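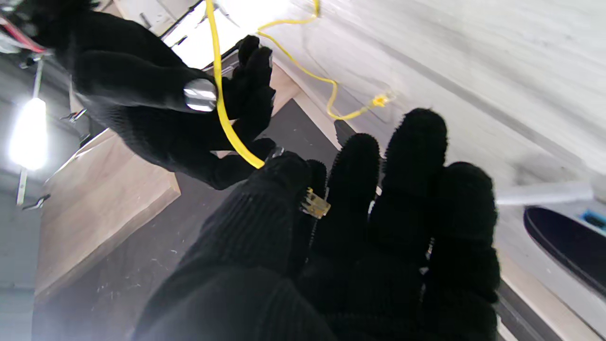 Last edited by hajar_b on Aug 13, 2022

Yellow patch lead, clear plug – do I need boots on these?

hajar_b wrote:
I'm making up my own network leads for the house and I've got as far as the plugs. Yellow cable, plain clear RJ45s, the sort where you can see the gold contacts through the body. My question is whether I ought to be sliding rubber boots on before the plug, or whether that's just for looks. The reel is a Vemton one, solid core, and the plugs came in a bag with no paperwork at all. I've also got a tiny crimp tool from my brother-in-law that he swears by, but he swears by a lot of things.

Second question while I'm here. Do you push the wires in one at a time or all together? I've seen both.

mohcine_salem wrote:
All together. Flatten them, get the order right, trim them dead straight across with 12 mm or so showing, then slide the lot in as one. One at a time is how you end up with orange where green should be.

Boots are for looks. And for stopping the little clip snapping off when you drag the lead out from behind a cupboard, I suppose.

Bernie W wrote:
Have to disagree with Mohcine about the boots! I wired up our whole upstairs without them and I've lost the clips on three leads already, all of them ones that get unplugged a lot. If it's going behind the telly and staying there, fine, leave it bare. If it's for a laptop, put the boot on. And put it on FIRST, before you strip anything, or you'll be cutting the plug off again and saying words.

sherif77 wrote:
You said solid core. Did you check the plugs are meant for solid? There are ones for stranded and ones for solid and ones that claim to do both. With the wrong sort the contacts don't bite properly and it works for a month, then drops out whenever somebody shuts a door.

Also, for short leads that get moved about I wouldn't use solid at all. Just buy them ready made.

hajar_b wrote:
Oh great, I had no idea there were two sorts. How do I tell? They all look the same to me.

sherif77 wrote:
Look at the gold bits side on, with a magnifying glass if your eyes are like mine. Three little prongs that straddle the wire is usually solid, two in a line is usually stranded. Usually. I'd sooner buy a bag that says what it is. The Zedberg ones do.

nouhaila_t wrote:
Can I ask something cheeky, do you all do this with gloves on? My hands are always cold in our loft (I was up there in March with a torch in my teeth) and I've got some black knitted ones, but the wires catch in the wool.

Bernie W wrote:
Knitted is fine for holding the plug and feeding the cable, hopeless for untwisting the pairs. I cut the thumb and first finger off an old pair. Looks dreadful, works a treat.

mohcine_salem wrote:
Bare hands or nothing for me. You can't feel whether the wires have gone right up to the end of the plug.

nouhaila_t wrote:
You can see it though, that's the whole point of a clear plug!

mohcine_salem wrote:
Not in your loft with a torch in your teeth you can't.

hajar_b wrote:
Right, I've looked, and I think mine have three prongs, so I'm carrying on. Boots ordered for the two laptop leads, the rest can go without. Does anybody know if the cheap testers with the row of lights are any good, or do I need a proper one?

sherif77 wrote:
Cheap one's fine for a house. It'll tell you if a pair's crossed. Test both ends before you clip the cable to the skirting, please, and not after like I did.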